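Part 3: Trying out a gripper on the plate test

By now your arm should be bolted down and homed. If it isn't, go back to part 2, as nothing in this part will make sense with an arm that thinks it's somewhere else.

I use the same little job for every gripper I try – get hold of a plate that's lying flat and stand it up in a dish rack. It sounds dull, but a flat plate is a horrible thing to pick up, and I've learnt more from it than from any amount of foam blocks!

3.1 Laying out the table

1. Put the rack towards the back of the table with its drip tray in place. Mine has a small wire plate holder inside, and I leave a couple of plates standing in it so the arm has something to avoid.

2. Lay the test plate flat in front of the rack. I go for a pink one on a white table (a white plate gave my camera no end of trouble).

3. Bring the arm in from the right and lower the fingers at the rim of the plate. Go slowly here, 30 on the speed slider at most.
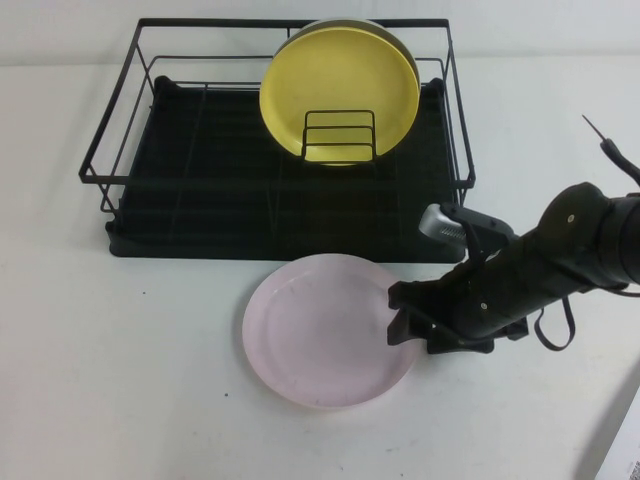

4. Close the fingers in small steps and watch the rim. With the Jendora fingers I get a decent bite at a force setting of 14. The Dulton pair are slimmer and want 17, and even then they like to skate off if the plate is greasy. Wash your plates, folks.

Caution: don't press down to get under the rim. I did that with my first set of Dulton tips and bent one, and the spare took until November to turn up.

3.2 Comparing two grippers fairly

5. Save your approach pose under a name you'll recognise. In the Ignacio controller it's Poses, then Save As. Fomance users will find it under Motion, and you have to press Save twice (no, I don't know why either).

6. Swap the fingers, load the same pose and check the gap between fingertip and plate before you run anything. Different fingers are different lengths, so the old height will be wrong.

7. Look over the cable and any straps on the arm. They want enough slack for the wrist to turn, but a loop that hangs too low can catch on the rack wires.

Note: I ran 61 tries with each set before I trusted my own opinion. You can do fewer, but write every one down, including the daft ones.

8. Line up at the right-hand side of the plate again and start your first run.

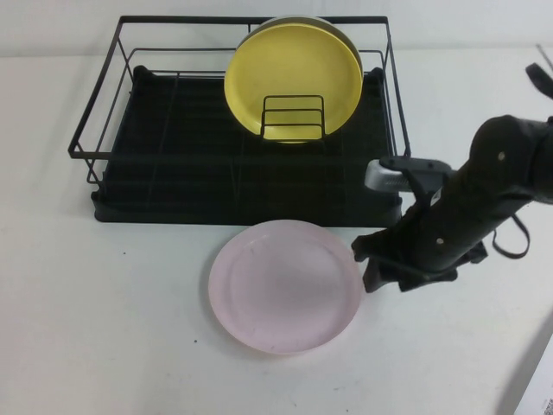 3.3 If the plate keeps sliding

Try a lower closing speed before you touch the force. If it still creeps towards the rack, put a thin rubber mat under it and make a note that you did, as results with and without the mat can't be mixed. The Fomance log has a comments box for this. On the Ignacio I just add "mat" to the end of the file name.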